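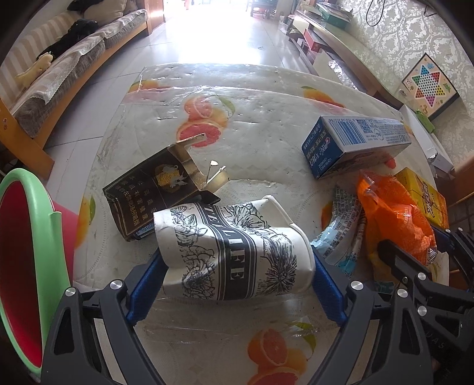 The planner gives up too late

Every manipulation group I have worked with owns a beautiful set of objects for testing. Ours at Jorkwood lived in a padded case: a mustard bottle, a drill, a block painted a cheerful red. The block had been picked up so many times that its paint had worn to bare wood at exactly the spots where our planner liked to put the fingers. We were proud of our success rate on the block. We put it on a slide.

I now think that number did us more harm than any bug I ever shipped, and I have shipped some that made grown engineers step back from the bench.

The trouble is the order in which our software wants to do things. Perception looks at the table and writes down what is there. The planner reads what perception wrote, picks a grasp, and draws a path. The controller follows the path. Each stage believes the one before it the way a new hire believes the employee handbook. And with a red block this works, since a block has the decency to be the same shape at the end of the grasp as it was at the start.

Now give the same stack a paper cup. By the time the fingers have closed, the shape the grasp was planned for has ceased to exist. The model in memory still has a nice round rim. The thing between the pads has a crease down it and has opinions about where it would like to go. Our old planner would carry on to the bin with complete confidence, holding a cup that, as far as its geometry was concerned, overlapped with its own finger by half an inch. Then the collision checker would notice, declare the robot to be inside itself, and stop the arm in midair until somebody came back from lunch.

The fix we all reach for is a better model. Joaquim Figueiredo, who wrote most of the planner and defended all of it, spent a winter on deformable cups. He got a lovely simulation. It ran at a speed that would have let him clear one table per fiscal quarter. And it was a simulation of a cup, so the first snack wrapper sent him back to his desk.

My view, which has made me unpopular at two reading groups, is that we should plan less and look more. On the Lomumier stack we cut the planned part of a pick down to the approach. Everything after first contact goes to a small learned policy that sees the object close up, 30 times a second, and is allowed to change its mind. It has no idea what a cup is. It has watched people squeeze a lot of them.

Out of 222 picks on household litter, the old pipeline finished 111. I'd like to say the new one got them all. It dropped things, and once it carried a receipt around for a while like a dog that wanted to be chased. What it didn't do was freeze, and a dropped wrapper can be tried again, which is more than I can say for an arm that has convicted itself of trespassing.

There is a fair complaint against all this, and Joaquim makes it about weekly. When the planner failed, you could open the log and find the line where it failed. When the policy fails you get 800 frames and a shrug. He's right. I miss the log. We have started saving the grip force and the finger gap alongside the video, and with those two lines plotted I can usually guess what went wrong – guess being the word he circles in red when I write it down.

So keep the planner for crossing the room and for not hitting the lamp. It is good at lamps. But I would like us to stop grading it on blocks, and I'd like the padded case to go on a high shelf. Joaquim has asked for the mustard bottle. He can have it in April, when his new collision checker is due.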